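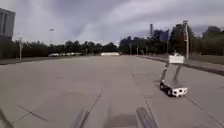 Pladport 大场地 五月随拍

攒了一堆，今天一次传上来。先传后整理，顺序有点乱，大致是从南头往北走，再从路缘那边绕回来。看的主要是地：水泥板、板缝、缝里的料、边上的路缘石和草。喜欢看天看云的可以直接翻到后面，那天云很厚，也没什么好看的。

给没来过的人说两句。Pladport 这块地是整片的素混凝土，大方板，一块接一块铺过去，板和板之间留缝。场上不划线。尽头一排树，一侧是路缘、人行道、草地、灯杆。面积别问我，图纸在 Bråten 办公室的柜子里，我没抄。

同去的是 Sivaprasad Varghese，他看缝，我看面。照片两个人的混在一起，没署名，反正大部份是我的（他的那些构图都比较好，一眼能认）。

每张一两句，赶时间，错字见谅。

一、南头

进场第一张。早上七点多，光很平，没影子。这种天拍水泥最好，太阳一出来板面反白，什么都看不见。

南口的铁盖
盖子和板面差一点点高，推车过去咯噔一下。记下了，归到 Bråten 那边修。

第一块板
每次都从它开始拍，算是习惯。角上磨圆了，边还行。

第一块板，近一点
骨料露出来一点，灰里带点黄。浇的时候面上浆少，磨几年就这样。

鞋尖入镜
不删了，刚好当比例尺。

南头横缝
缝里填的是旧料，硬了，手指按不动。Sivaprasad 说按不动的基本都不管用了，只是看着还在。

同一条缝，换个方向
逆着光看才看得出料和板边脱开了一丝。顺光完全看不见，上次就是这么漏掉的。

小石子
卡在缝口的。这种最讨厌，天热板一涨，石子没地方去，板边就崩。随手抠出来了几颗，抠不出来的拿铁丝勾。

崩边
说的就是这个。小，指甲盖大，先不补。

扫帚
场边捡的，不知道谁的，用完放回原处了。

二、板缝

这一组最多，挑了一部分。没兴趣的往下拉。

斜着看过去
站低一点，缝全都往远处收，看着很舒服。站直了拍就是一地方格。

十字
四块板碰头的地方。四个角里有一个略低，雨后水就停在那儿，久了颜色深一圈。

量缝宽
尺上读数 12 毫米。图纸上写的不是这个数，但那一带补切过，正常。

再量一处
还是 12。行，那就是补切那批都这个宽度。

旧料剖面
挑了一小段出来看。上面黑，下面发灰，中间夹了砂。

背衬条
露出来的泡沫条，旧料底下就是它。塞得太浅了，所以料才那么薄。谁塞的不追究了，好多年前的事。

新料试段
去年试的一小段，Trutia 的灰料。看着还贴着板边。颜色比板深，Sivaprasad 嫌深，我觉得无所谓，脏了都一个色。

新料试段，拉近
面上粘了草籽。施工那会儿没干透风就来了，我记得很清楚，当时追着拿板子挡都挡不住。

接头
新旧料交接的地方。这种接头以后都要盯着，先坏肯定坏这里。

长缝
从这头一直看到那头，我最喜欢的一张，可惜歪了。不裁了，裁了就没有那个劲儿。

缝里长草
一小撮，很顽强。拔了，根比想的长。

缝里长草，拔完
缝底看见了，全是土。难怪。

蚂蚁
拍缝拍到的。它们倒是不嫌缝宽。

切缝起点
锯片下去的时候歪了一下，再拉直的，留了个小尾巴。老师傅看了要骂人，不过不影响用。

粉笔记号
我们画的，箭头指缝，圈是崩边，叉是再来看。下一场雨就没了，所以当天就得拍当天就得录。

粉笔记号，被踩过
箭头还认得出来，圈成了一团。

录入
记录都进 Jisis，缝按行列编号。手机上填，字小，戴手套点不准，填错了两回，晚上回去才改过来的。

三、板面

深色的印子
旧的，浅浅一片。擦不掉，也没必要擦。问了一圈没人说得清是什么时候留下的。

颜色差
左边一块偏白，右边偏青，隔一条缝。不同天浇的料就这样，放多少年都追不平。

颜色差，蹲下看
蹲下反而不明显了。

网纹
很细很细的龟裂，洒点水才看得见。水快干的时候最清楚，就那么一两分钟，手要快。

网纹，干透
同一个位置。看，什么都没了。所以干地拍照说没裂的报告我一概不信。

拉毛
扫帚纹，方向和浇筑方向垂直。手摸上去还有点扎，这块保养得好。

拉毛磨光
走得多的地方，纹快没了。下雨有点滑，要留意。

脚印
猫的，浇的时候踩的，一串。每个水泥场地都有一串猫脚印，我怀疑是规矩。

脚印尽头
到缝就停了。不知道是跳过去还是回头。

树叶印
也是浇的时候落的，叶脉都在。挺好看，想拓一张，没带纸。

取芯孔
老孔，补过了，圆圆一块颜色偏浅。补的料比板还硬，周围一圈磨低了，它反倒凸着。

补丁
长方的那块，边切得很齐，活儿漂亮。

补丁，另一块
这个就没法看。边没切直接糊上去的，一敲空的。列入要返工的。

敲板
Sivaprasad 拿小锤一路敲，听声音。实的脆，空的闷。他说 50 块板敲下来耳朵就不灵了，得歇。我们按这个数分的段，敲完一段就去喝水。

听声音的表情
他不让发正脸，发个后脑勺。

水平尺
搭在两块板之间，气泡偏一点。错台 2 毫米，能接受。

塞尺
同一处。塞进去刚好，不紧不松。

水洼，剩一点点
前一晚下的，别处都干了就它还在。在 Jisis 里给它单开了一条，编号 36，以后雨后都来看一眼。

编号 36，近
水里有天。

编号 36，上午晚些
小了一圈。边上留一道水线。

四、路缘和草

路缘石
这一侧是弯的，从中段开始慢慢拐出去。弯的地方石头短，接缝多，砂浆掉得也多。

弯道接缝
砂浆掉了一半。拿钥匙戳了戳，剩下的也松。

弯道接缝，再一处
这个还牢。看来是分两拨人干的。

路缘和板的交界
这条缝最容易忘。图上没画，扫地也扫不到，土都积在这里。

积土
掏出来的，一小堆，里面有草根、瓶盖、一截铅笔。

瓶盖
锈得看不出牌子。

人行道
窄窄一条，板小，走起来脚步老对不上缝。我小时候就有不踩缝的毛病，到现在也没改，走这段特别累。

人行道抬起来的一块
底下估计是树根，也可能是冻的。先垫个斜坡，别绊人。

草
长得真好。没人浇，也没怎么剪。

草边
长到路缘石上头来了，铲一下就能看见石头本来的边。铲了一小段做样子，剩下的等割草的来。

铲下来的草边
像一条绿毯子，卷起来了。

三叶草
找了一会儿四叶的，没找着。被催了。

灯杆底座
螺栓有锈，垫片还行。底座那圈水泥裂了一道，从螺栓眼往外走。

灯杆底座，裂缝
拿铅笔描了一下两头，写了月份，下回看它走没走。

灯杆，往上拍
高，细，天又灰，杆子都快融进去了。

排水口
篦子上全是去年的叶子。清了，清完往下看是空的，通的。

排水口，倒水试
一瓶水下去，听见响了。好的。

五、北头，往树那边

远处的树
走了半天感觉还是那么远。开阔地就这样，看着近，走起来要命。

最后一行板
到这儿为止，再过去是碎石。板端没有收边，角崩得比别处多。

板端侧面
能看见厚度，还能看见中间那层细料。学混凝土的应该来这儿上课，书上的图没这个清楚。

碎石
踩上去的声音跟板上完全两样。

碎石和板交界
碎石跑到板上来了，车带的。扫回去，过一礼拜又出来。这里得做个挡边，写进建议里了，已经写过两年了。

树底下
歇脚。风大，饼干袋子差点飞了。

饼干
Sivaprasad 家里做的，有小茴香，咸的。很好吃，没留给办公室的人。

回头看
从北往南。跟来时完全是两个场地，缝都变了方向似的。

云
一张。说了没什么好看的。

云，再一张
还是一样。

六、收工

粉笔剩这么点
来的时候是整盒。

工具摊开
锤、塞尺、水平尺、铁丝勾、刷子。少一根铅笔，就是描灯杆裂缝那根，估计还在底座上。

铁丝勾
自制的，拿晾衣架弯的。比买的好使，头上磨扁了刚好进缝。有人问怎么做，回头单独拍。

手套
左手先破，每次都是左手。

笔记
字太丑，只放半页。右上角那个圈是咖啡杯印，不是崩边。

白板
回到办公室汇总。红的先修：糊上去那块补丁、人行道抬起的那块、弯道掉砂浆的接缝。蓝的看着就行，编号 36 在里面。

白板，擦掉一角之后
有人拿去写订饭的，幸好先拍了。

补几句，有人在旧页面底下问过的：

问能不能拿去用。可以，写一下 Pladport 随拍就行，卖钱的别拿。

问为什么不拍晴天的。晴天也去，就是拍不出纹理，全是亮的，传上来也没意思。

问缝料到底选哪个。还没定。Trutia 的灰料在试，得过个冬才敢说，别催。

问原图。大，在办公室硬盘里，要哪张说标题，我有空找。别说“那张缝的”，都是缝的。

问 Bråten 那边开不开放。不归我管，打他们电话。

有两张标题可能贴反了，就是弯道接缝那两张，晚上核一下再改。灯杆裂缝那张也偏暗，想调亮没来的及。下一批拍排水口那条线，篦子一个个揭开看，雨鞋已经备好了。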